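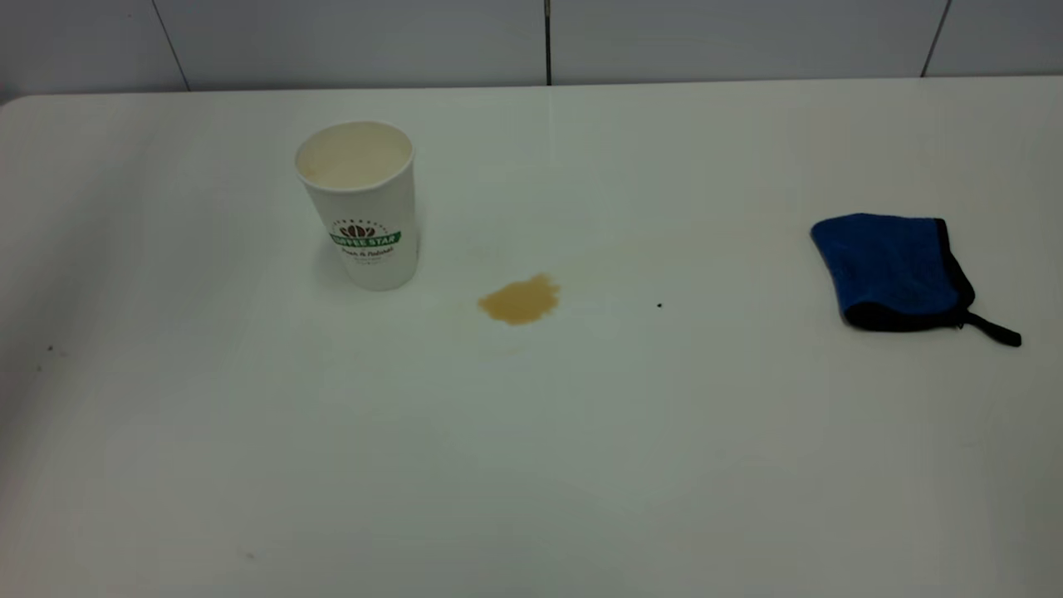
Kesetance Learners Forum > Tools and Methods > Spaced repetition

Thread: Interval cap for a mature deck, and whether to retire cards at all

morphnerd
Posts: 412

I have been running a vocabulary deck in Urkimen for a little over three years. Target language is Finnish, source is English, cards are generated in both directions from the same note. The scheduler has pushed a large part of the deck out to intervals of two years or more and I am trying to decide what to do with them.

Options as I see them:

Leave the intervals uncapped and trust the scheduler.
Set a maximum interval of 550 days.
Suspend anything past the cap and rely on reading to keep it alive.

Current load is 80 reviews a day with 20 new cards. Retention on mature cards has been stable, but I don't fully trust the number. Recognition cards (Finnish to English) are easy and there are more of them in the mature pool, so they pull the average up. If I filter for production only it is visibly worse, and most of the misses are on words I last saw more than a year ago.

Has anyone compared capped and uncapped on the same deck?

sandhi_rules
Posts: 1,907

Split the two directions into separate presets before you do anything else. Urkimen fits one forgetting curve per preset. If recognition and production share one, the fitted curve belongs to neither, and the production intervals come out too long. Your long-interval misses may disappear once the optimizer sees production cards alone.

After splitting, run the optimizer on each, reschedule, and expect a backlog on the production side for a few weeks. Drop new cards to zero until it clears.

morphnerd
Posts: 412

They are in one preset, yes. I assumed the scheduler treated card types separately because the statistics page does.

sandhi_rules
Posts: 1,907

The statistics page groups by template. The optimizer groups by preset. The documentation mentions it in the section on importing, where no one looks.

glosslist
Posts: 88

I would go with option three. Past a certain interval a flashcard isn't doing anything for you. If a word is common enough to matter you will meet it in text more often than once every 550 days, and if you don't meet it, you don't need it. I suspended everything over one year when I finished the Ladinik graded readers and moved to newspapers. Daily reviews dropped by more than half and I put the time into reading.

sandhi_rules
Posts: 1,907

That holds for recognition. Meeting a word in a newspaper doesn't exercise production, and the OP's problem is with production. Reading also skews toward the frequent words, which are the ones that would have survived anyway. The ones at risk are low-frequency words you would want in speech: kitchen tools, parts of a bicycle, anything at the pharmacy. Newspapers won't supply those.

glosslist
Posts: 88

How often do you need to produce the word for a bicycle part without warning? I can describe it. Native speakers will supply the word and I will remember it better for having needed it.

sandhi_rules
Posts: 1,907

A fair point if you live among speakers. OP hasn't said.

morphnerd
Posts: 412

I don't. One conversation hour a week over video, plus reading. So production practice outside the deck is thin.

t_kvist
Posts: 263

I can offer some data on capped vs. uncapped, with the usual problem that it's one person. Estonian, production only, 2 subdecks built by random assignment from the same frequency list. One capped at 550 days, the other left alone. Same preset otherwise, same desired retention.

Results after the first cards in the uncapped half came due past the cap: recall was lower in the uncapped half, by a margin small enough that I wouldn't defend it. The capped half cost slightly more time per day. Relearning a failed card took one or two extra reviews in either case. On total time spent, I couldn't separate them.

What did differ was the kind of failure. In the uncapped half I tended to produce a real word with a near meaning, so the stem had been replaced by a synonym I use more. In the capped half the misses were mostly wrong inflection class – right stem, wrong genitive.

sandhi_rules
Posts: 1,907

The synonym result is a card design issue as much as an interval issue. English prompt to target-language answer is ambiguous once you know enough words. At three years in, a bare English gloss often has several valid answers and you are testing whether you remember which one this card wants. Add a context sentence with a gap, or list the excluded synonyms on the front.

morphnerd
Posts: 412

That matches what I see. A good part of my production misses are a valid word that isn't the one on the back. I have been marking those as fail.

caseending
Posts: 35

Why fail? If the word is valid, pass it.

sandhi_rules
Posts: 1,907

Because the card then goes out to a longer interval on evidence from a different word. The scheduler has no way of knowing. Either fix the prompt or bury it and fix it later, but don't grade it until the prompt is unambiguous.

caseending
Posts: 35

I think that's treating the scheduler as more exact than it is. It is a memory aid. A few cards graded generously in a deck of thousands won't change anything you could measure, and rewriting prompts is time not spent on the language. I have watched people spend a whole winter on deck maintenance.

t_kvist
Posts: 263

Agree on maintenance time as a general risk. For this one case the fix is cheap. In Urkimen, flag the card during review, keep going, then edit the flagged batch once a month. Most edits are a single word in brackets after the gloss.

The Cordeiro plugin will also show you which notes share an English gloss. It matches on exact text after trimming, so "to begin" and "begin" won't group unless you normalize first. It is read-only and won't touch scheduling.

morphnerd
Posts: 412

Ran Cordeiro last night. Many more shared glosses than I expected, mostly verbs. Several groups are derivational families where I had given the base verb and its frequentative the same English word, which was lazy of me at entry.

Plan for now:

Separate presets for recognition and production. Done.
Optimizer on both, reschedule production only.
New cards to zero until the backlog clears.
Flag ambiguous prompts as they come up, edit monthly.
Cap at 550 on production, no cap on recognition.

I'm not suspending anything yet. I may try glosslist's approach on the recognition side later.

glosslist
Posts: 88

Recognition is where I would start anyway. Tag them when you suspend so you can pull a sample back after a few months and test it. I didn't, and had to reconstruct the set from the review log.

hallo_again
Posts: 6

Question on the preset split. If I move existing cards to a new preset, does the review history follow, or does the optimizer start cold?

sandhi_rules
Posts: 1,907

History is stored per card and follows it. You need the two card types in different decks first, as presets attach to decks. In the browser, filter by template, select all, change deck. Back up before you do it. Moving the cards leaves their due dates alone, and nothing is rescheduled until you tell it to.

hallo_again
Posts: 6

Thanks. Mine are German, with plural forms on a third template. Should that be its own preset too?

sandhi_rules
Posts: 1,907

Depends on how many reviews it has. With a short history the fit is noisy and you are better off leaving it in with production. Check the log first.

t_kvist
Posts: 263

I would keep plurals out of production myself, even with the default parameters. Form recall on a known stem behaves differently from recalling the stem, and mine had much shorter stable intervals. But I have only tried this with Estonian genitives, so I can't say whether it carries over to German.

morphnerd
Posts: 412

Update from the first pass: production backlog after rescheduling is 550 cards, same as the cap by coincidence. Working through it at the old daily limit of 80. Will post the production numbers by template when it is clear.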